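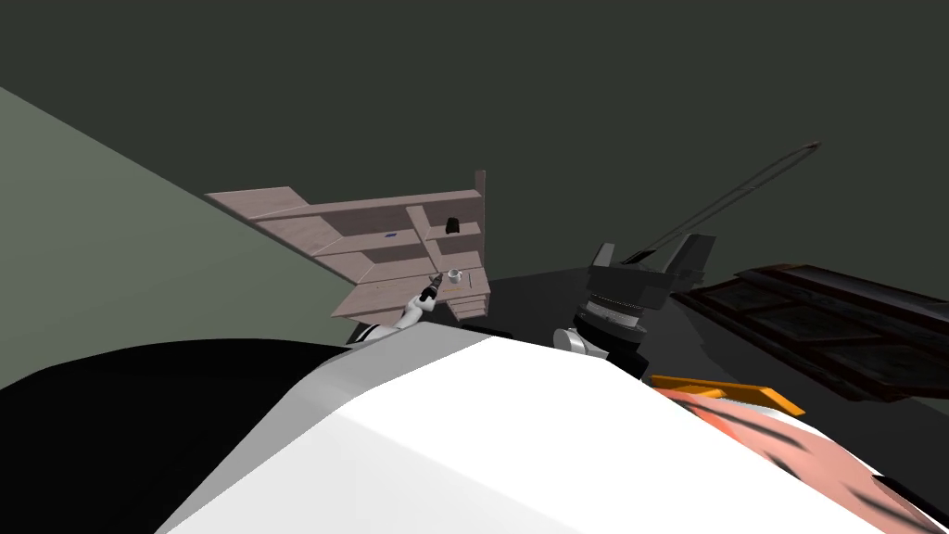
Ticket 2217: Prix fixe menu not selectable on online bookings
Product: Urkero Reservations
Account: Lindqvist (restaurant, dinner service only)
Opened by: Angelica Manalastas
Assigned to: Rowena Ambrosio
Priority: 2
Status: Resolved

Reported issue
The June tasting promotion was added to the account as a special menu. It shows on the public page, but guests who pick a table between 5 and 7 p.m. are booked on the regular dinner menu. The confirmation email does not mention the promotion. Bookings entered by staff at the host stand are tagged correctly.

Log

9:12 a.m., Ambrosio
Reproduced on the live page with a test party of two. The menu selector loads, then disappears when the time slot is chosen. No error is displayed. Same result in a private window, so cached pages are ruled out.

9:30 a.m., Ambrosio
Checked menu settings. The promotion is published, the dates are valid, and the minimum party size is 1. Asked the customer to confirm which seating areas take part.

9:48 a.m., Manalastas
Main room and bar both take part. The patio does not. We set this up the same way last winter and had no trouble. One thing that did change: we moved the floor plan over to Sterora in the spring.

10:05 a.m., Ambrosio
Sterora sends area names to us through the floor plan sync. The promotion is attached to "Main Room" and "Bar." The sync now sends "Main Dining" and "Bar Seating." The old areas still exist on the account as inactive records, and the promotion is tied to those. Host stand bookings skip the area check, which explains why they were tagged.

10:20 a.m., Ambrosio
Attached the promotion to the two active areas. Retested at 5:00, 5:30 and 6:45. The selector now stays on the page after the slot is chosen, but the confirmation email still lists the regular dinner menu.
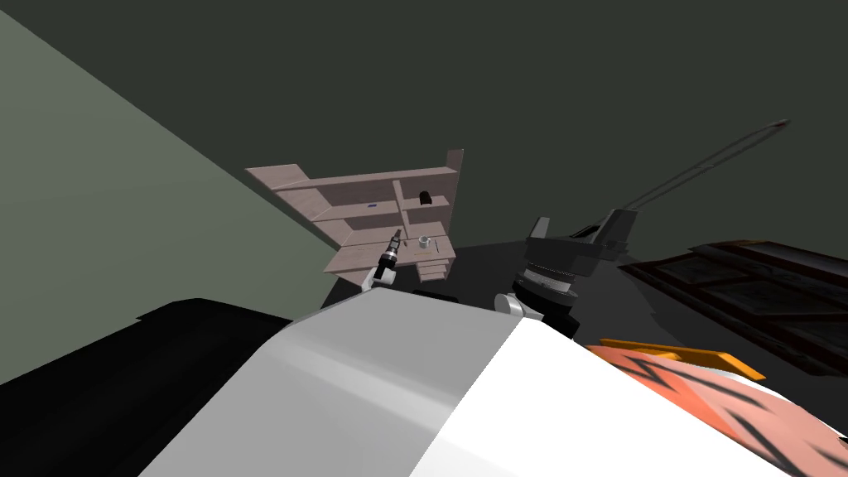
Tilted view, wall plane at upper left.

10:41 a.m., Ambrosio
Email problem is separate. The account uses a custom confirmation template, and the menu line in it was typed in as fixed text. Replaced it with the menu name field. Sent a test confirmation to the address on file.

10:57 a.m., Manalastas
Test email received and the promotion name is in it. What happens to the reservations that came in before the fix? The kitchen orders from the menu counts, so the duck needs to be right.

11:15 a.m., Ambrosio
Exported all promotion-period bookings made online since the menu was published. 112 reservations fall inside the affected time slots. The system did not record which guests tried to select the promotion, so they cannot be retagged automatically. Options: send a one-question message asking for menu choice, or retag by hand as guests reply.

11:26 a.m., Manalastas
Send the message. Please leave out the patio bookings.

11:52 a.m., Ambrosio
Patio bookings filtered out and message queued for the rest. Replies will update the menu tag on the reservation. Guests who do not reply remain on regular dinner. Kitchen counts refresh on the hour.

2:10 p.m., Manalastas
Replies are coming in and the counts are moving. The Rarnon ticket printer shows the promotion code on the test cover as well. OK to close.

Resolution
Promotion reassigned from inactive to active seating areas. Fixed text removed from confirmation template. Inactive areas archived at the customer's request. Feature request filed for a warning when a special menu is attached only to inactive areas.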